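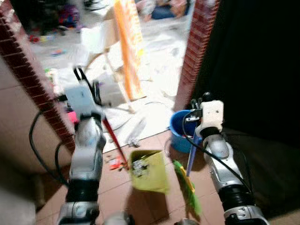 Beril Tuncer merkt zum vorigen Abschnitt an, dass auf Fliesen das Ansetzen der Schaufel mehr Zeit kostet als das Kehren selbst: Liegt die Lippe nicht über die ganze Breite auf, läuft der Feinstaub darunter durch, und die Fuge hält den Rest fest. Die Anmerkung ist in Schritt 5 und in die Tabelle unter 4.4 eingearbeitet.

## 4 Trockenreinigung von Türdurchgängen und Fliesenböden

Dieser Abschnitt gilt für das Stielset Surkano, bestehend aus Kehrschaufel mit langem Stiel und Besen mit langem Stiel. Er setzt voraus, dass beide Stiele nach Abschnitt 3 montiert sind.

### 4.1 Vorbereitung

1. Türblatt vollständig öffnen und gegen Zufallen sichern.
2. Fußmatten und lose Läufer aus dem Durchgang entfernen. Matten im Freien ausklopfen, nicht im Durchgang.
3. Boden auf Feuchtigkeit prüfen. Feuchte Stellen trocknen lassen oder mit einem Tuch aufnehmen.
4. Abfalleimer seitlich am Türrahmen abstellen. Der Laufweg muss frei bleiben.

> **Vorsicht:** Stolpergefahr. Eimer und Stiele nie quer über die Schwelle legen.

> **Hinweis:** Bei Türrahmen mit Klinker- oder Ziegelriemchen sammelt sich Mörtelsand am Fuß der Verkleidung. Diesen Bereich vor dem Boden abkehren.

### 4.2 Kehren und Aufnehmen

5. Kehrschaufel mit der flachen Lippe auf eine Fliesenfläche setzen, nicht auf eine Fuge. Den Stiel so weit neigen, dass die Lippe über die gesamte Breite anliegt.
6. Schmutz aus den Ecken des Durchgangs zur Mitte kehren. Kurze Züge verwenden, die Borsten nicht vom Boden abheben.
7. Kehrgut in zwei Zügen auf die Schaufel bringen: zuerst grobe Teile, danach den Feinstaub.
8. Schaufel eine Handbreit zurückziehen, erneut ansetzen und die verbliebene Staublinie aufnehmen. Bei Bedarf wiederholen.
9. Stiel der Schaufel nach hinten neigen, bis das Kehrgut an der Rückwand liegt. Erst dann anheben.
10. Schaufel tief in den Eimer führen und entleeren. Nicht am Eimerrand abklopfen - die Lippe bekommt sonst Kerben und dichtet auf glatten Böden nicht mehr ab.

> **Vorsicht:** Glassplitter und scharfkantige Fliesenreste nicht mit der Hand aus den Borsten ziehen. Schnittfeste Handschuhe tragen oder den Besen im Eimer ausstreifen.

> **Achtung:** Keine heiße Asche aufnehmen. Der Schaufelkörper besteht aus Kunststoff und verformt sich.

### 4.3 Schwellen und Übergänge

Liegt zwischen zwei Räumen ein Höhenunterschied von mehr als 3 mm, ist immer vom höheren zum niedrigeren Boden zu kehren. Die Schaufel steht dabei auf der unteren Fläche, mit der Lippe parallel zur Kante. Metallprofile vom Typ Cultmont mit offener Nut zuerst in Längsrichtung ausbürsten.

Bei rauen oder unglasierten Fliesen den Anpressdruck verringern. Die Borsten sollen mit den Spitzen arbeiten. Biegen sie sich dauerhaft zur Seite, ist der Druck zu hoch.

### 4.4 Störungen

| Störung | Mögliche Ursache | Abhilfe |
|---|---|---|
| Staub läuft unter der Lippe durch | Lippe liegt auf einer Fuge | Schaufel versetzen, Schritt 5 wiederholen |
| Staublinie bleibt trotz mehrfachem Ansetzen | Lippe verformt oder eingekerbt | Schaufelkörper austauschen |
| Kehrgut fällt beim Anheben heraus | Schaufel zu früh angehoben | Schritt 9 beachten |
| Borsten verteilen den Staub | Borsten feucht oder verfilzt | Besen auswaschen, hängend trocknen |
| Stiel dreht sich im Besenkopf | Gewinde nicht fest | Stiel handfest nachziehen |

### 4.5 Nach dem Gebrauch

11. Borsten über dem Eimer ausstreifen, Haare und Fäden entfernen.
12. Schaufel innen mit einem trockenen Tuch auswischen. Bei klebrigen Rückständen lauwarmes Wasser mit etwas Neutralreiniger verwenden.
13. Beide Geräte an der Wandleiste Tuder aufhängen. Den Besen nicht auf den Borsten abstellen.

Die Leiste ist für Stiele ab rund 700 mm Länge vorgesehen. Kürzere Stiele rutschen beim Einhängen aus der Klemme. Borsten und Lippe alle 12 Monate prüfen, in stark genutzten Eingangsbereichen öfter. Ersatzköpfe der Reihe Bayram passen auf dasselbe Gewinde, die Montage erfolgt wie in Abschnitt 3 - alten Kopf abschrauben, Gewinde trocken reinigen, neuen Kopf handfest aufdrehen.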